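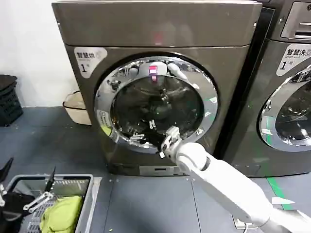

Eskola House | Department of Residence Services

Product Review: Venitz Iron-On Name Label Kit
Posted 1/2/23

The department reviewed the Venitz kit as a possible replacement for the laundry marker now used on residents' clothing. Marker fades, spreads on knits, and cannot be read on dark fabric. Complaints about missing or misdirected clothing rose through the autumn, and most of them involved dark socks, undershirts, and cardigans.

The kit is sold for $57 and contains a roll of white fabric tape, a hand-operated printer, a pressing cloth, and a booklet. Replacement tape is sold separately. The printer needs no computer. Text is entered on a small keypad, and a label may hold up to 27 characters on one line, enough for a full name and a room number in nearly every case. Staff found the keypad stiff, and the letter Q shares a key with the hyphen for reasons the booklet does not give.

Labels are applied with a household iron on the cotton setting, without steam. The booklet calls for 15 seconds of firm pressure through the pressing cloth. On cotton and cotton blends this was enough. On fleece it was not, and a second pressing left a shiny patch on one sleeve. The booklet warns against use on nylon, and the department did not test it there.

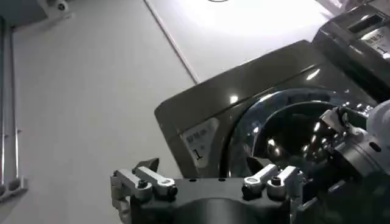 Uzma Cheema asked that the review also mention comfort. In her view a label at the back of the neck is too stiff for residents with sensitive skin, and she would prefer to see it placed on the side seam, even if that makes sorting slower. She added that the corners should be rounded with scissors before pressing, a step the booklet leaves out.

The department agrees on both points. A side-seam label takes a little longer to find, but once staff know where to look the difference is small. Socks remain a problem. The tape does not stretch, and a label placed on the cuff pulls away at one end when the sock is worn. Placing it on the sole solved this, although some residents will not care for the feel of it.

Labels were checked after 10 washes on the warm setting with ordinary powder. The print stayed black and easy to read. Edges had begun to lift on a pair of fleece trousers and on one towel with a deep pile — both items the booklet describes as suitable.

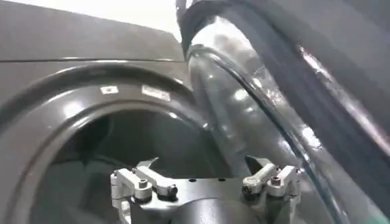
Comparison With the Cukov Sew-In Label

The department has used Cukov sew-in labels in the past for bed linen and still holds a supply. They are softer than the Venitz tape and do not lift. They must, however, be ordered with the name already woven in, and delivery in November was slow enough that two new residents had moved rooms before their labels arrived. Sewing also takes time that the evening staff do not have.

For short stays the Venitz kit is clearly the more practical choice. A label can be printed and pressed on the day of arrival.

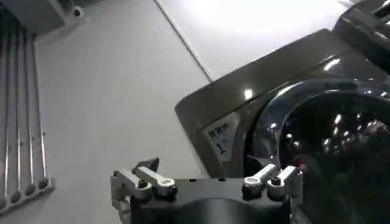 For permanent residents the case is closer, and families who wish to sew in Cukov labels at home should continue to do so. Items marked either way will be accepted.

Recommendation

Approved for everyday cotton clothing, with labels on the side seam and corners rounded. Not approved for fleece, nylon, or deep-pile towels. One kit per floor is sufficient. Requests for replacement tape should be sent to the Residence Services office on the usual supply form, with the floor written at the top.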